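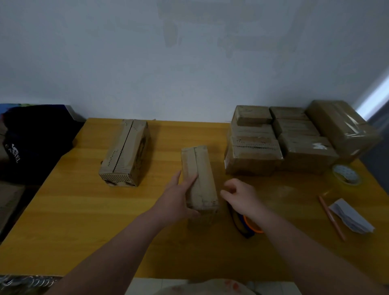
4.2 Second-use cartons in the home trade

Sellers who post from home reuse boxes far more than the trade figures suggest. Our diary returns from Wallinard and Zaldale make this fairly plain. 45 households kept the diary through September, and all but 7 of them sent at least one parcel in a carton that had already been through the post. Closing date for returns was 1st October. Late ones left out.

What counts as a second use was harder to settle than we thought. A box turned inside out? We said yes. A box cut down to a smaller size, also yes. Padding torn from an old carton and put in a new one, no, although two of the diary keepers argued for it and the point is a fair one (see 5.1).

Three things came up again and again in the free-text column. Cost first. A new carton of the common long shape sold for more than the postage margin on cheap goods, so books, cable, spare parts and so on went out in whatever was in the cupboard. Then storage. Flat boxes take no room but people do not flatten them, they stack them whole and use the top one. Third, looks. Sellers of clothes and gifts worried about marks and old labels, sellers of hardware did not seem to care at all.

Tape use is where the saving leaks away. A reused carton has weak ends and the board is soft at the corners, so it gets taped twice, sometimes right round. Households in Zaldale got through a 200 metre supply faster than they expected and several put this down to old boxes only. We did not weigh the tape. Should have. The Pretinstead study did weigh it, but only for new cartons, so the two sets of numbers can't be put side by side.

Ends matter more than seams. In the drop test (section 3.4) the long seam down the top held in nearly every reused carton, while the ends opened first. Adding a strip of spare board under the tape helped, and costs nothing. Figure 3 is of the kind of small carton meant here, with corrugated card and clear tape at one end.

Figure 3. Small worn carton, corrugated strip and clear tape round the end.

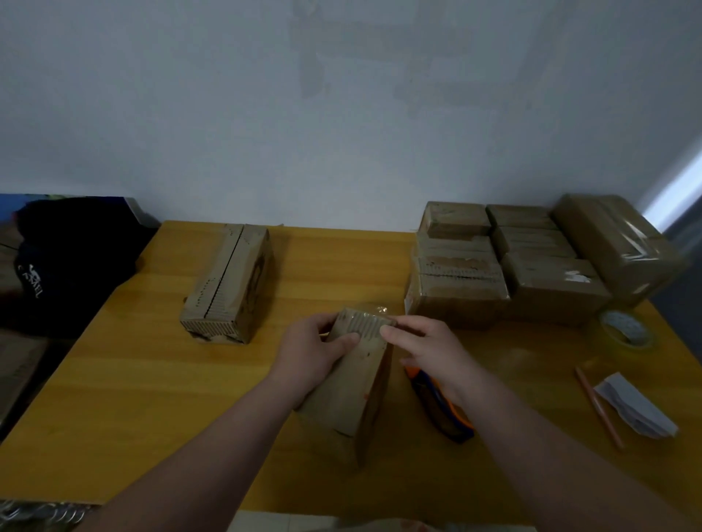 One seller in Wallinard wrote back that the strip was a waste of good card, that a box needing it ought to go in the recycling, and that in 15 years of posting she had lost more goods through boxes being too big than through boxes being old. We take the second part of this seriously. Fit was not recorded in the diary and the drop test used a full load each time, so a half empty carton was never tried.

The Swanepoel guidance tells sellers to stop at one reuse. We found no support for a fixed limit either way. Some cartons were finished after a single trip, others were on there fourth and still square at the corners. Damp seems to do more harm than handling but our notes on wether are thin, the diary had no column for it and only a few people wrote it in the margin. Board grade not known for most of the sample.

Costs per parcel are in Table 6.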